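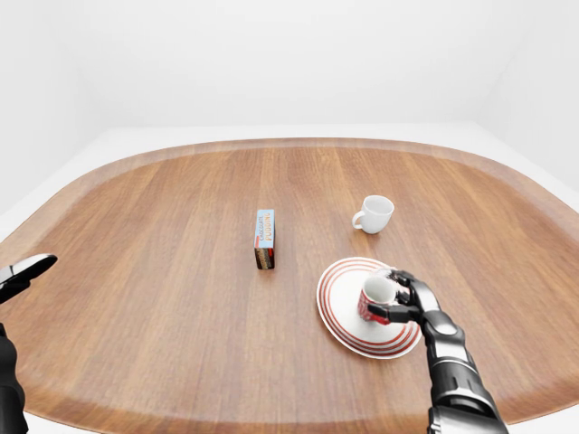 Workshop News: Two-Armed Table Project Reaches the Simulation Stage

Members of the Skiltgate shared workshop will be aware that the robotics bench has been given over since the winter to a single undertaking, known in the bookings diary as Kistari. The aim is a pair of arms, fixed at one side of a table, which can clear and lay out ordinary crockery without help. The project is led by Nidia Ayala, who has asked that the following account be passed on to the membership.

The present work is being done entirely in simulation. The rendered table carries a box, a plain white cup and a saucer with red rings, and the right hand has hold of a patterned cup by its rim. Cups were chosen for the first exercises on the advice of several members. They are hollow, they tip easily, and the handle gets in the way of the fingers as often as it helps them. The box was added at a later date to give the software an object with flat sides and sharp corners, and to give the arms something to avoid.

Each exercise is run many times over with small changes to the starting places of the objects. The March series consisted of 800 runs, in which the right arm was asked to lift a cup, hold it for a short time and return it to its saucer. Of these, 297 were completed without the cup being dropped or the saucer being pushed out of place. The project team regards this as a fair beginning. Most of the failures came at the last moment, when the fingers opened unevenly and the cup was carried sideways as the thumb came away. A smaller number arose from the wrist arriving too low and striking the table.

A change has since been made to the order in which the fingers open. The thumb is now released last, and the hand rises a short distance before it moves to the side. A second series, of 2,000 runs, is being prepared and will be left to work through the night on the workshop computer. Members who use that machine for drawing or for the laser cutter are asked to save their files and log out by 8 pm while the series is in progress. Work left open on the screen cannot be guaranteed.

The left arm takes no part in the exercises for the time being. It will be brought in once the right arm can be relied upon, and its first duty will be to steady a saucer while a cup is set down. Passing an object from one hand to the other has been discussed and put back until later in the year.

Work on the physical arms continues alongside the simulation. The shoulder brackets have been cut and drilled, and the first forearm has been put together on the long bench and taken apart again so that the cable run could be moved to the inner side. The finger joints are being printed in small batches. Members have kindly offered comments on the fit of these parts, and the team would be glad of further help from anyone with experience of fine tendon cord, which has proved awkward to tension evenly across a full hand.

The control boards are of the type used in last year's Lightfoot walker, and the spares left over from that project have been moved to the robotics cupboard. They are reserved for Kistari and should not be borrowed without a word to the team beforehand. The motors, ordered under the name Grurero in the purchases book, are stored on the shelf beneath and are subject to the same request.

Members are reminded that the following rules will apply once the first arm is mounted:

No arm is to be powered unless 2 inducted members are in the room.

The stop button must be within reach of a person who is not working on the arm.

Power is to be switched off at the wall before any hand is placed inside the marked area of the table.

Loose sleeves, lanyards and long necklaces are to be removed or tucked away.

The existing induction for the lathe and pillar drill does not cover the robotics bench. A separate induction is being written and will be offered to all members free of charge. Those wishing to attend should add their names to the sheet by the workshop door, stating whether an afternoon or an evening would suit them better.

The team also wishes to receive unwanted cups, saucers and small bowls in any pattern. Chipped pieces are acceptable provided that there are no sharp edges. Donations may be left in the crate under the robotics bench. Glassware cannot be accepted.

Questions about the project should be addressed to Nidia Ayala through the workshop office.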